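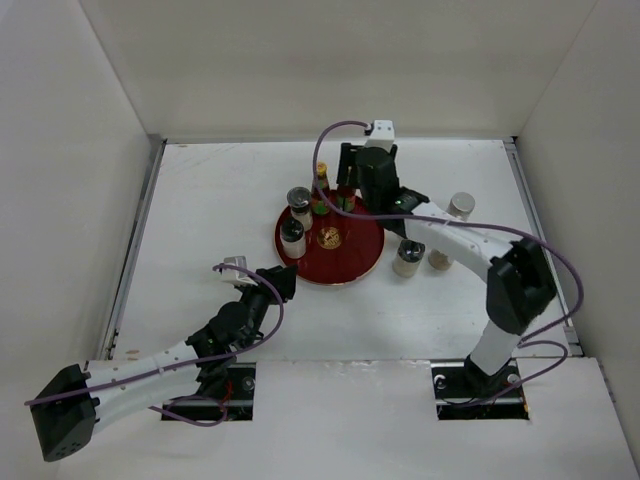
Round red tray with the gold emblem, on a white tabletop.

Section 4: Setting up for your first coat of wax

By now you've cleaned your tray (section 3) and let it sit overnight, so we can get to the fun part. I use the Pluvon paste wax for nearly everything, trays included, and these steps are written around it. The Ciltov cream works too, but it stays soft longer, so add a few minutes wherever I mention waiting.

What you need on the bench
One tin of wax, lid on until step 4
Two cotton cloths, one to put wax on and one to take it off
A soft brush, the kind sold for dusting camera lenses
A cheap desk lamp you can move around
A folded towel

Note: Old T-shirts make great cloths, but cut off the seams first! I put a nice long scratch in a Llorente serving tray with a sleeve hem, and I still see it every time I bring out the coffee.

1. Lay the towel flat and put the tray on it face up. If it rocks, fold the towel once more.

2. Set the lamp low and off to one side, so the light skims across the surface. Overhead light hides dust and smears, and you want to see both.

3. Brush from the middle out to the rim. Go easy over any painted or gilded decoration - hold the brush like a pencil and let the tips of the hairs do the work.

4. Open the wax and touch the cloth to it. You want a smear the size of a pea for a 40 cm tray. Everybody uses too much the first time (I used half a tin).

5. Test a spot on the underside, near the edge. Wait ten minutes and look at the cloth. If any color has come off, stop and go to section 7.

CAUTION: Don't wax over gold that looks powdery or is already lifting. Work around it and leave a finger's width of bare surface.

6. Wax the back first, in small circles, then turn the tray over and do the front. Do the rim last, with whatever is left on the cloth.

7. Leave it for 20 minutes. Go make a sandwich. The surface should look a bit cloudy when you come back.

8. Buff with the second cloth, using long straight strokes and hardly any pressure. Turn the cloth often. When it slides without dragging, you're done.

If it still looks streaky
Buff again with a clean piece of cloth before you reach for more wax. Cold rooms are the usual culprit. My shop drops to 62 degrees in January, and I have to warm the tin in my pocket before it will spread at all.

CAUTION: No sandpaper on a finished tray, please, and that goes for the fine stuff as well. I get asked about 800 grit a lot. It will dull a gloss finish in a couple of strokes, and wax won't bring the shine back.

Second coat
Wait a full day, then repeat steps 3 through 8, skipping the test in step 5. Masanobu Tsuji, who taught me most of this, stops at one coat for trays that only get looked at. I do two on anything that's going to hold cups.

Storage between coats is covered in section 5.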